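Start | Workbench | Kitchen Table | Storage | Reader Mail

Tips > Workbench > Teaching the arm > Boxes and wrapped things

Tips for recording packing examples at the kitchen table

By Theresia Holzer

I've been collecting grasping examples for the Birnis project since April, on a table in the room next to my kitchen, and I love it more than I ever expected to! We're teaching a learning system to pick up ordinary packaged goods and set them down somewhere sensible. Most of the work is household stuff in the end: wiping, sorting, putting things back. These are the habits that have made my recordings better, with a few borrowed from Severin Frei, who records for the same project and is much tidier than I am.

Clear a landing patch first

Leave a good stretch of bare table in the middle and push the goods out toward the sides. You want open surface to come down into and open surface to set things on. I used to crowd the table because it looked more like real life, and I spent whole evenings nudging boxes I hadn't meant to touch. Start roomy. Add the crowding later, one item at a time, once your hands know the controls.

Mix shiny and dull

Clear plastic film is wonderful practice material. It throws glare, it crinkles, and its edge is hard to make out against a pale table. Don't peel it off to make life easier – the system will meet plenty of it later on. Put a film-wrapped package on one side and a plain cardboard box on the other, then swap them after 5 recordings. If the glare is so strong that you can't find the edge yourself, turn the package a little or pull the curtain halfway.

Soft things in film need a slower hand. Close the fingers gently, wait a second, then lift. Boxes are more forgiving, but go for the short side, and keep away from corners that have gone mushy.

Leave some mess in

Saranya Salian goes through our recordings, and she asked me early on to stop making the table so perfect. A bit of string, a wire, a smudge, a few specks: all fine. Vary it, though. If the same smudge sits in the same spot in every recording, the system may learn the smudge! I wipe the table with a damp cloth between batches, dry it with an old dish towel, and shift everything around before starting again.

Thin wires are fine lying flat. Loops are another matter, so straighten them before you bring the arm down.

Look after the fingers

Scuffed paint on the fingers is no trouble. What matters is the fine ridges on the inside faces, where dust and tape glue love to collect. A dry toothbrush (soft, an old one) does the job in a minute. Brush across the ridges and then along them. For glue, dab a little rubbing alcohol on a cotton swab and let it dry fully before you pick up anything printed. Switch the arm off before your own fingers go anywhere near it, please.

Keep the fumbles

I threw away so many early recordings because I'd missed the first grab. Don't! A miss followed by a calm second try is a lovely example, and it gets its own label. Stop only if something falls off the table or the arm bumps the edge. Two bad ones in a row usually mean I need tea.

Write it down right away

I keep a paper notebook next to the keyboard and write one line per recording: number, what I reached for, how it ended. I'm at number 961 and the early pages are a disgrace, full of "box, ok" with no hint of which box. Now I write the color and the side I came from. Batches of 8 suit me well, then I copy the lines into the shared list while I still remember them.

Cyrill Baumgartner stores his goods in shallow trays, one tray per batch, and I'm trying that next. If you've got a good way of keeping film-wrapped packages from sliding off each other on a shelf, write to me – mine are forever on the floor.

Contact | Copyright Theresia Holzer | Back to top 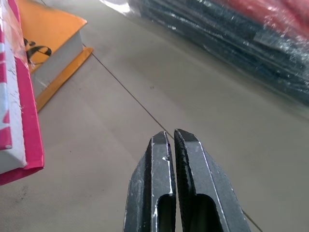 Fingers nearly closed over the open part of the table, with boxes to the left and a film-wrapped package to the right.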